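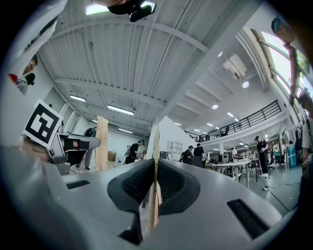 **Are the wooden slats in the Savell bench kit good enough to leave unpainted?**

Most of them are, as long as you like natural wood with some marks in it and you're willing to do a little sanding before you put it together.

That's the short version for anyone who landed here from a search, and the rest is for people like me who want to hear every detail before spending money on a bench. I bought the Savell slatted entryway bench from Zirness in May, and it has been sitting by our back door in Lestville long enough for me to have opinions. I paid $129 for it, in the plain finish. It also comes in a painted version called Montecinos, a sort of soft clay color, which I went back and forth on for far too many evenings.

I wanted a slatted seat for a simple reason, and that reason is boots. We used to have a solid bench with a padded top, and everything that got dropped on it stayed there, grit and all. With slats the grit falls through to the floor and I sweep it up. The lower shelf is made the same way, so shoes get a bit of air under them too.

### What comes in the box

Slats, two end frames, a pair of long rails, a bag of screws and a hex key. The slats come bundled with paper between them, and I thought that was a nice touch (a previous kit from another company came with everything rattling around together, and you can imagine the state of the corners). The wood is a light brown with visible grain, and here and there a slat has darker marks along its length. I happen to love that. My sister would have sent it back the same afternoon, so know yourself before you order!

If you do mind the marks, lay all the slats out on the floor first and move them around until you're happy. I put the cleanest ones on the seat and gave the busier ones to the shelf, where there's a row of sneakers on top of them anyway. It took a while, mostly because I kept changing my mind, and it was my favorite part of the whole job.

### Sanding

The faces were smooth when I got them. The long edges were less so, and a couple of the ends had that furry feeling you get where a saw has come through. I went over the edges by hand with a fine sanding sponge, just enough to take the sharpness off, then wiped everything down with a damp cloth and let it dry overnight. If you'll be sitting on this in shorts, please don't skip it.

I finished mine with two thin coats of clear wax. The color warmed up a shade and the grain stands out more than it did. Wax isn't the toughest choice for a spot that sees wet coats, and I expect I'll be redoing the seat once a year or so. I don't mind that.

### Putting it together

The instructions say 30 minutes. I took most of an afternoon, though there was a phone call in the middle of it and also lunch. The drawings are clear and the pilot holes in the rails lined up nicely from one end to the other. Where I got into trouble was the spacing. You're meant to fix the two outside slats first and then work toward the middle, and I started at one end and marched along, which left me with a gap at the far side wide enough to lose a pencil in. Out came the screws again.

My neighbor Teodora Lazarević came over for the second attempt and held each slat steady while I drove the screws, and it went so much faster with another pair of hands. A narrow piece of wood likes to twist just as the screw bites. If you're on your own, a small clamp would do the same job. Go easy on the last few turns, too — I overtightened one and got a hairline crack near the end. I worked some glue into it and it has held fine, but I know exactly which one it is.

### Living with it

It's steady. Two adults can sit on it side by side without any creaking, and there's no wobble on our tile floor, which isn't especially level. The gaps between the slats are narrow enough that a set of keys stays put, although a loose key on its own goes straight through.

Comfort is fine for pulling boots on. I wouldn't read a book on it. I tried a folded blanket on top for a week or two and then took it off again, since it collected all the same grit I'd bought the bench to get away from.

My one real complaint is that there are no spare slats in the box, and I'd have gladly paid a few dollars more for a couple. With my cracked one in mind, I wrote to Zirness to ask about buying a single replacement. They answered politely and said they only sell them in packs of three. I've ordered a pack, and I suppose the other two will live in the hall closet until somebody stands on the bench in heels.

Updated 6th June: the pack of slats came. They're a touch lighter than the originals, so I'm leaving them by a sunny window for a while before I swap one in.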